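Clear the bed before you clear anything else! It's the biggest flat surface in the room, and once it's empty you have somewhere to sort the rest. I've been keeping this page of bedroom tips going since January, and this one still gets me the most thank-you notes.

## The bed as a sorting table

- Take off whatever doesn't sleep there. Books, magazines, water bottles, chargers, the lot.
- Pillows go to one end and stay there while you work.
- Push the blanket to one side in a heap (don't fold it yet, you'll only fold it around a lost sock).
- Run your hand over the mattress from head to foot. Crumbs love the stitching on a quilted top, and a dry clothes brush lifts them out in 2 minutes.
- Check the cap on any bottle before you move it. I once soaked a mattress at our rental in Jerport and it took 3 days with a fan to dry!

Books are my weak spot. A paperback left on the bed gets slept on, and the cover curls and never quite goes flat again. Mine now live in a shallow Zinora tray on the nightstand, room for 6 if they're thin.

Pink pillow, a book, a water bottle and the egg blanket, which I love beyond all sense:

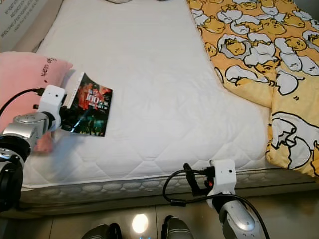
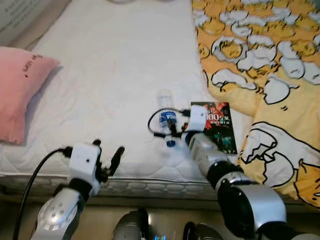
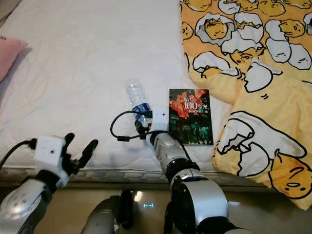
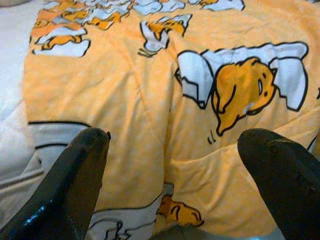 One reader wrote in to say she does the blanket first, out the window for a good shake and then over a chair, and that her mattress gets a proper airing while she deals with the books. She also swears by turning a printed blanket pattern side in when she folds it, so the colors don't fade on the shelf. I tried it and I'm a convert!

## Folding a puffy blanket

Lay it out flat, fold it in thirds the long way, then kneel on it (really!) to push the air out before you roll it up from the foot end. It goes into half the space. A wide Ammann strap holds the roll, but an old scarf does just as well.

If yours has gone lumpy, tumble it on low with a couple of clean tennis balls and stop halfway to shake out the corners.

Next up: under the bed, and the dust back there.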